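Lallelberg Newsletter

Snack table changes for the summer

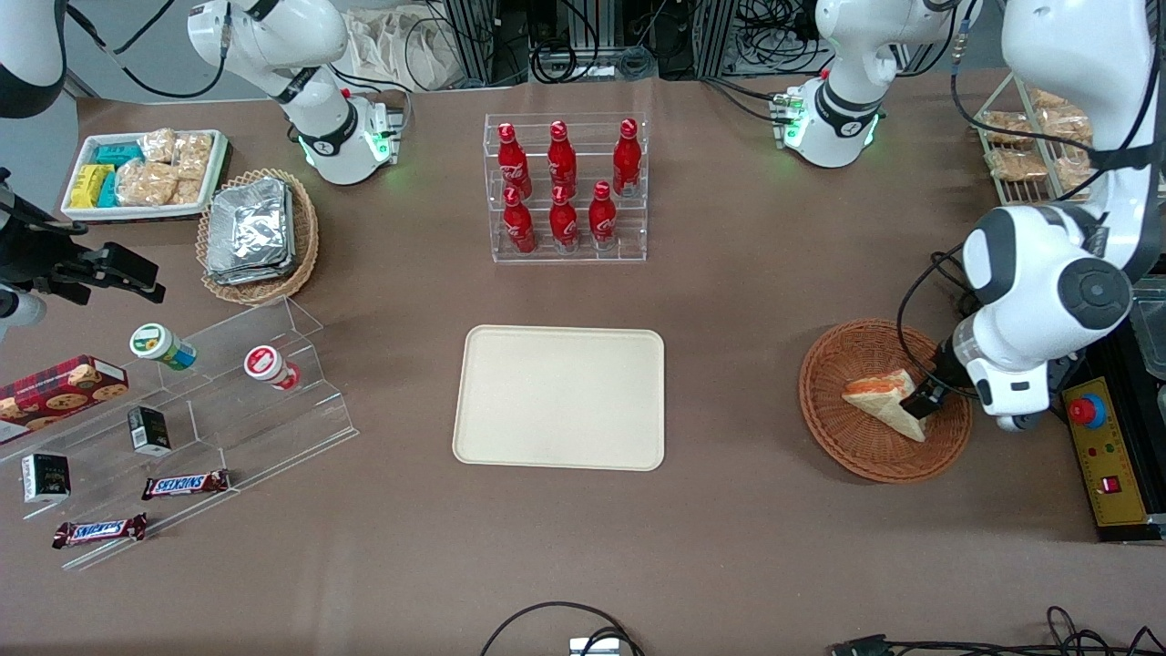 Where things go

Sandwiches are now in a round wicker basket. They used to come out on a flat platter, and by the second hour the ones at the edge had dried out or slid onto the table. Please keep the wedges in the basket and top it up from the fridge a few at a time.

The Coca-Cola bottles stand on the clear tiered rack near the back of the table, three on the upper tier and three on the lower. Refill from the crate under the counter when the lower tier is empty. Spare bottles should stay in the crate, not on the table.

The small packaged snacks and the clear bags of cookies or crackers share the white tray. Packaged snacks go on the left half and clear bags on the right. The foil-wrapped packets have a wicker basket of their own next to it.

The beige tray in the middle is for serving. Take what you need for your group, carry the tray to your seats and bring it back when you are done. Wipe it before you put it down again.

Prices and paying

Sandwiches and drinks stay at the March prices. The price card is taped inside the cupboard door, and Vasiliki Michailidis has a copy at the front desk. Put cash in the tin or sign the sheet. If you sign, write your full name. Last quarter 58 entries had initials only, and it took two evenings to work out who they belonged to.

The table took in 1,048 over the spring, after the cost of stock. Most of that has gone toward the new fridge for the Delport room, which should be delivered before the fall program starts.

Orders

Chrysanthi Kontogiannis has taken over the ordering. Bread and fillings come from Mägi and need to be ordered by noon the day before. Everything else comes from Terham once a month, so requests for a different cookie or cracker will take a while to show up. Send them to her in writing. The notebook by the sink is fine.

Groups of more than 30 should ask for a separate order. The regular stock won't cover a group that size and the evening classes too.

Food allergies

Ingredient labels for the sandwich fillings are kept in the blue folder on top of the fridge. Leave them in the folder when you have finished reading. Anything without a label should not go out on the table, and that includes food brought from home.

Closing up

Whoever has the last shift puts leftover sandwiches in the fridge with the day written on the wrap. Sealed snacks can stay where they are overnight. Shake the crumbs out of the baskets over the trash and leave them upside down on the counter.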